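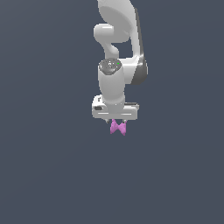

Descaling kettles, taps and shower heads in a hard water area

Limescale is calcium carbonate left behind when hard water is heated or allowed to dry. It is alkaline and dissolves in weak acid. Most household descalers, whatever the label says, are a weak acid with a colouring and sometimes a perfume. Citric acid powder does the same work, keeps for years in a dry jar and has almost no smell.

Standard solution

Dissolve 40 g of citric acid powder in 1,000 ml of warm water. Stir until the liquid is clear. Use a glass or plastic jug; bare aluminium will mark. The solution can be kept for a few days in a labelled bottle but is best made fresh. Wear washing-up gloves if you have any cuts on your hands, and keep the powder away from your eyes.

Kettles

Empty the kettle and unplug it. Pour in enough solution to cover the scale line. If the scale is thin, leave it cold for an hour. If it is thick, bring the solution to just under the boil, switch off at the wall and leave for 20 minutes. Do not walk away while it heats, as a heavily scaled kettle will foam and may spit through the spout.

Pour away, rinse twice, then boil one full kettle of plain water and throw that away too. Loose flakes in the bottom can be wiped out with a soft cloth. Do not scrape the heating plate with a knife or a metal scourer. Scratches give new scale something to hold on to.

The mesh filter in the spout is usually removable. Pull it upwards, soak it in a cup of the same solution and brush it with an old toothbrush.

Shower heads

Unscrew the head from the hose by hand. If it is stuck, wrap a cloth round the collar before using a wrench. Remove the rubber washer and put it somewhere safe. Lay the head face down in a washing-up bowl with enough solution to cover the nozzles. A small head takes 660 ml in a narrow dish. Soak for 40 minutes, rub the nozzles with a thumb, then run hot water through it backwards before refitting.

Fixed heads can be treated with a freezer bag of solution held on with an elastic band. Check that the bag is not resting on painted metal.

Taps

Soak a strip of kitchen paper in the solution, wrap it round the base or the spout and leave for ten minutes. Rinse and dry. On chrome this is safe. On brass, gold-coloured or matt black finishes, test a hidden spot first and limit contact to two minutes. Never use the solution on marble, limestone or terrazzo, as the acid will etch the surface and the dull patch cannot be washed off. Rinse any splashes straight away.

If flow is poor only at one tap, the fault is often the aerator. It unscrews from the end of the spout, usually anticlockwise when seen from below. Note the order of the parts as they come out. Rūta Rozīte wrote in to recommend lining them up on a strip of tape, which also stops the smallest washer going down the plughole. Put the plug in first all the same.

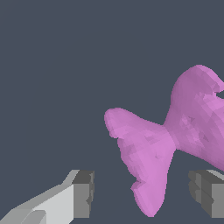 Can I use vinegar instead of citric acid?

White vinegar will dissolve scale, but it works more slowly, smells strongly when heated and may harden rubber seals with repeated use. Keep it for cold jobs such as glass and tiles, and rinse well afterwards.

Do not mix

Never use any acid, vinegar included, together with bleach or on a surface where bleach has not been rinsed off. The mixture gives off chlorine gas. Leave a full day between the two in a toilet bowl, and flush several times.

How often

In a very hard water area, do the kettle every four weeks and the shower head every three months. In a moderate area, twice a year is enough for both; March and the end of summer are easy to remember. Emptying the kettle after the last use of the day slows the build-up more than any gadget placed inside it.

Coffee machines should be descaled according to their own handbook. Some have aluminium boilers that need a particular product.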